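The pipe bits, finally

I've been promising a post about the pipe fittings since March, and my inbox (well, Elli Riihimäki, who emails me about everything) has noticed. So grab a cuppa, it's a long one about joints.

If you're new, I've been slowly building a watering setup for the side garden out of short lengths of pipe and whatever connectors I can find. Most of it came from Arkeck, in a job lot of 211 pieces that turned up in a box with no list, no bags, no labels, nothing. I was thrilled! My better half was less thrilled, given it all lived in the hallway for a month.

The first thing I learned is that you can't sort fittings on a surface that has anything else on it. I tried the kitchen bench, I tried the back step, I tried the lid of the chest freezer, and every time I ended up with a connector in the fruit bowl. What you want is a plain white tabletop with a plain pale wall behind it and not a single thing sitting on it before you start. Everything shows up against white. You can see a chip or a bit of swarf straight away, and when something rolls you've got half a chance of catching it.

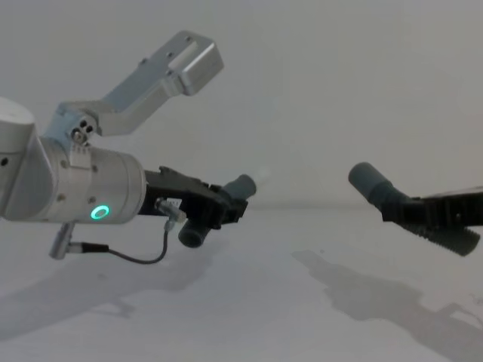 Putting the sections together

Right, the fun part. I do mine standing up, one section on top of another, because gravity is free and my wrists aren't what they were. Three sections to a stack is my favourite length. Any longer and it starts to wander off straight, and then you're sighting along it with one eye shut like a pirate.

Dry fit first, always. I know it feels like doing the job twice. I skipped it on the run by the lemon tree and had to cut the whole lot out again, and the colour I went while doing that is still discussed at family lunches. Push it together, turn it a little, look at it from the side, pull it apart. Then do it properly.

The other thing I'd say is hold low and hold firm. If you grip up near the join you can't see what the join is doing, and you tend to lean on it without noticing. Down on the bottom half, something pressing evenly on both sides, and the top left clear for the next bit to come in. 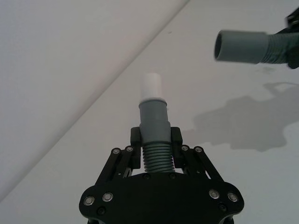

Howard Parsons (hello Howard, I know you read these) reckons I should make up two assemblies at a time and keep the second one ready sideways, so you can see how they'll meet before you commit. I was sceptical, but he's done 9 of these systems and I've done most of one. It does help with the corners. A corner that looks fine lying flat can be miles off once one half is upright, and I'd much rather find that out at a table than on my knees in the mulch.

As for the leftovers, there are loads. Áine McGrath has put her hand up for the short straight ones for her tomatoes, and the rest are going into jars in the shed, sorted by how likely I am to swear at them.

Next job is the run along the back fence, which needs a tee I don't own. If anyone has a spare Whitlock one rattling around in a drawer, I'll swap you for lemons. We have so many lemons.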